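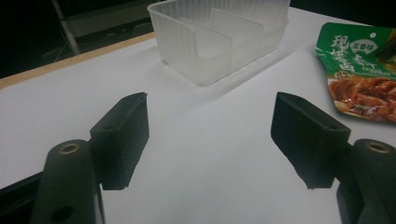 Stikmont is a table of facts on public and private colleges that offer a four-year degree, with one row per campus. Each row holds the name of the school, the town it sits in, the type of control, the level of study, and a set of yes/no fields for things such as on-campus housing, evening classes and a transfer office. Rows are keyed to a campus and never to a parent system, so a university with 2 campuses takes up 2 rows. Fields that a school fills in as free text are kept as received, in whatever script they came in. The printing on the green snack package is in Chinese characters, and a campus name written that way would be stored in name_local with no change and no romanized copy. The romanized form, if the school supplies one, goes in name_main.

Version and date

Current release: 5. Released May 15, 2020. Release 4 is still readable by the same loader, but its housing field used a different code list and should not be merged with this one.

Files

campuses.csv – the main table, UTF-8, comma separated, header in the first line.
programs.csv – degree programs, many rows per campus, joined on campus_id.
awards.csv – awards and rankings that a school claims on its own site.
codes.txt – code lists for control, level, region and housing.
changes.txt – changes by release.

Main fields

campus_id: 16 characters, letters and digits. Stable across releases. An ID is retired when a campus closes and is not used again.
name_main: name in Latin letters.
name_local: name in the script used by the school. May be empty.
town: town or city, as given in the mailing address.
control: 1 public, 2 private nonprofit, 3 private for-profit.
level: highest degree granted, see codes.txt.
housing: 0 none, 1 on campus, 2 leased by the school off campus, 9 unknown.
evening: Y, N or empty.
transfer_office: Y, N or empty.
term_start: month of the first fall term. September is the default in the entry form, and some schools may have left it there by mistake.

An empty cell means the school did not answer. It does not mean no.

How the data was gathered

Schools filled in a web form built on Hosivon, our survey tool. Answers were exported each night and checked by script for missing keys, bad codes and repeated rows. Rows that failed were sent back to the school. If no reply came, the row was dropped and its ID was listed in changes.txt.

Program titles were cleaned with Steleck, which maps common spellings to one form ("Bus. Admin." to "Business Administration"). The title as typed is kept in title_raw. Steleck has no rules for joint degrees, so a title such as "History and Education" is left alone even when the school counts it as two programs.
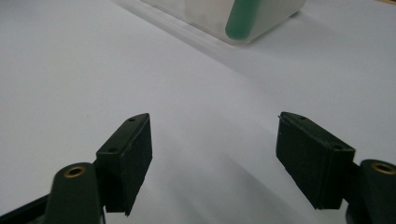 Gripper fingers over a white tabletop.

Awards table

The awards file is the weakest part of the release. Each row is a claim made by the school, with the name of the award, the year and the page where the claim was found. We did not write to the bodies that gave the awards. Some award names changed over time, and the same award may show up under two names. Do not use the number of rows per school as a measure of quality – schools with larger web teams list more.

Loading

The loader is in the nomura folder. Nomura reads the three CSV files, checks the join keys and stops on the first bad row. To log bad rows and carry on, set strict to false in nomura.cfg. Files are read in blocks of 1,000 rows. The block size can be raised on machines with more memory, with no effect on the output.

Known problems

Town names are not matched to any outside list, so "St. Cloud" and "Saint Cloud" are treated as different towns.
Leased housing (code 2) was added late in the survey. Schools that answered early could only pick 0 or 1.
Tuition is left out. The figures came in by term, by year and by credit hour, often with no note of which.
Closed campuses are removed from campuses.csv, but their programs may remain in programs.csv. Drop any program with no match on campus_id.

Terms of use

Free for research and teaching. Give the name Stikmont and the release number in any published work. Do not use the table to build mailing lists. Corrections from a school should be sent through its own form login, where they are held for the next release.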